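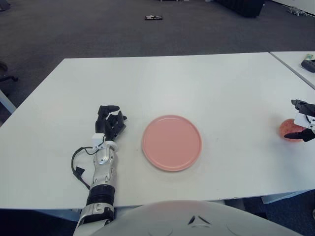
Equipment Reviews: Tableware and Tables

Marnent Round Plate (Pink) and Nultville White Work Table

Reviewed for the Cropper Shared Facilities Office by Beverley Horrocks
Published January 12, 2023

The Facilities Office reviews items that departments ask to have added to the standard purchasing list. The present review covers two items requested together: a round pink plate from Marnent, and the rectangular white table sold by Nultville as a general work surface. Both have been in use in our shared rooms since April. Departments that wish to order either item should read the notes on cleaning before doing so.

The plate

The Marnent plate is a plain round plate with a flat interior and a slightly raised rim. The color is closer to salmon than to the bright pink shown in the supplier's catalog, and departments matching existing tableware should request a sample first. No pattern or lettering appears on the eating surface.

The flat interior is the main reason the plate was requested. Many plates on the current list slope gently toward the middle, and a slice of cake or a sandwich ends up leaning against its neighbor. On the Marnent plate, food stays where it is set down. Cut fruit, crackers and sandwiches were all served on it during the review period, and staff reported no difficulty carrying a filled plate between rooms.

The rim is low. It is sufficient to stop a grape or a small piece of fruit from rolling off when the plate is carried level, but it will not hold a sauce of any quantity. Soup, stew and anything served with gravy should continue to go in the bowls already on the list. Two departments asked whether the plate could serve as a saucer under a large bowl. It can, although the bowl will slide if the plate is tilted.
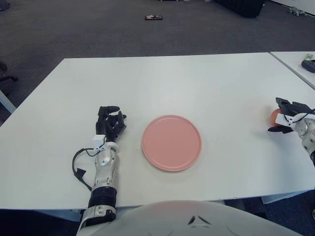

The Marnent plate in use on the Nultville table.

Washing was straightforward. The plates went through the kitchen's normal cycle with the rest of the tableware and came out without visible wear. Tomato left overnight produced a light stain on one plate, which came off after soaking. Staff should avoid scouring pads; one plate cleaned in this way now shows fine scratches under strong light, and the supplier does not accept returns for surface marks.

Stacking is less satisfactory. The plates nest closely, and a tall stack is stable, but the low rim leaves little room for the fingers. Lifting a single plate from the top of a stack takes some care, particularly for anyone wearing gloves. Ngan-ling Choi of the Kitchen Office recommends short stacks on an open shelf at waist height, and this office supports that recommendation.
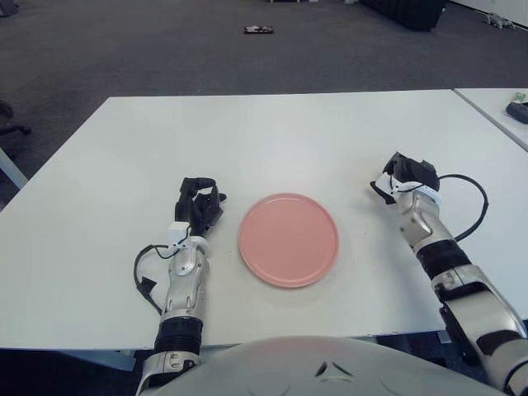

The table

The Nultville table has a rectangular white top with a matte finish and a straight front edge. The finish was the deciding factor in the original request. Glossy tops in the east rooms reflect the ceiling lights strongly enough to cause complaints, and the matte surface has largely put an end to them. Colored items also stand out clearly against it, which is useful when a room is being cleared and small things are easily left behind.

The top is smooth, and a plate may be turned or moved across it without catching. Paper slides readily as well. Departments intending to use the table for drawing or for cutting out should provide a mat.

Our rooms often require more than one table. Two placed end to end gave a satisfactory working length, and the tops met at the same height once the feet had been adjusted. On carpet the feet settle over the first few days, after which a second adjustment is advisable. Tables set at an angle to one another are equally steady, but crumbs collect in the gap where they meet.

The maker supplies assembly instructions on a single sheet. They are clear except at the stage where the frame is fastened to the underside of the top. The four bolts should be started by hand and left slack until all are in place. An assembler who tightens each in turn will find that the last does not line up, and this occurred with the first table delivered to us.

Cleaning the table

White matte surfaces show handling. Faint smudges appear on the Nultville top after ordinary use, and wiping with a dry cloth tends to spread them. A damp cloth with a small amount of dish soap removes most marks, followed by a second pass with clean water.
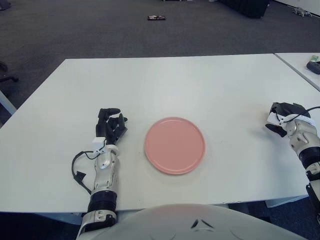 Spray polish should not be used on this table. It was tried on one top at the start of the review and left a patchy shine that took several washes to remove. The Plultano cleaning cloths already held in the supply room are suitable and need not be ordered separately.

Hot dishes must be placed on a trivet. The maker gives no heat rating for the top, and this office did not test one. Coffee spilled and wiped up at once left no mark — coffee left to dry required the soap treatment described above, and a very pale ring remained on one top for several days.

Ordering and storage

The Marnent plate is sold to institutions in cartons of 50. Larger orders draw a lower unit price, beginning at 600 plates, but few departments will need that quantity on their own. Joint orders may be arranged through the Kitchen Office. The first shipment to this site included 47 sound plates and three chipped at the rim; the supplier replaced the damaged plates without dispute on receipt of photographs.

The Nultville table is delivered flat and requires two people to carry. Departments should confirm that the delivery address has elevator access, as the carrier leaves goods at the ground floor entrance unless told otherwise.

Recommendation

The Marnent plate is approved for the standard list for dry and lightly dressed foods. The Nultville table is approved for meeting rooms, break rooms and general work areas. It is not approved for kitchens until the maker supplies information on heat. Requests for either item should be sent to Beverley Horrocks, with the room number and the name of the person who will receive the delivery.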